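## Route note: Ratik to Kaso via the Plumia Saddle

The track between Ratik and Kaso reopens to walkers in October, after the washouts on the northern side were benched and drained. The full route is 73 km and is normally walked in nine days, including one rest day at Bailly. Parties who have previously used the river route should note that the lower ford has been removed from the track notes and replaced by a signposted high-water detour.

Grades are moderate as far as Bailly. The formed track ends at the last farm gate, and from there navigation is by cairn and orange marker post. Posts are closely spaced on the spurs but sparse across the scree, where a GPS track or a 1:50,000 sheet is required. Mobile coverage is limited to Ratik, Kaso and the ridge directly above Bailly. A personal locator beacon is now a condition of the permit.

The high point is the Plumia Saddle at 2,860 m. Altitude illness is uncommon at this elevation but has been recorded in walkers who travelled from the coast and started the same day. The rest day at Bailly is placed before the saddle for that reason and should not be traded for an earlier finish. Departure from Bailly should be no later than 6 am, as cloud usually builds on the western side by midday and the descent gully carries loose rock after rain.
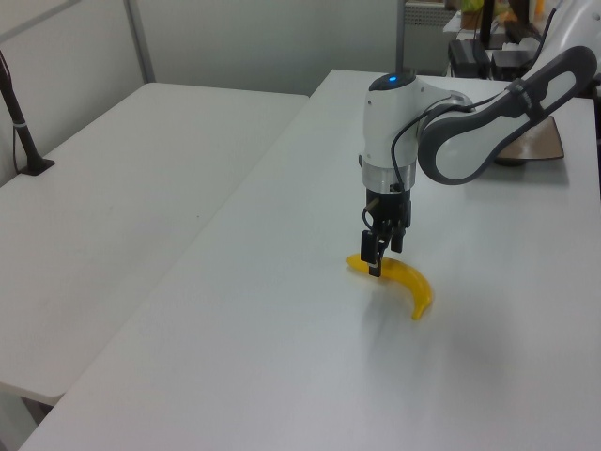 Huts at Bailly and Kaso are fitted with bunks, mattresses and a rainwater tank. The Plumia shelter has a roof and three walls only, and is not to be planned on as overnight accommodation. Tank water should be treated. Gas canisters are not sold past Ratik, and open fires are prohibited along the whole route.

Group size is capped at six. Larger groups must split and hold separate permits, with start dates at least one day apart - the limit is set by bunk numbers at Kaso and is checked at the trailhead. Permits are issued at the Ratik office and are not transferable between parties.

Transport from Kaso is by shared vehicle, departing at 2 pm when the road is open. Walkers finishing later than this should carry food for an additional night. Track condition updates are posted on the office noticeboard and repeated in this newsletter until the route closes in April.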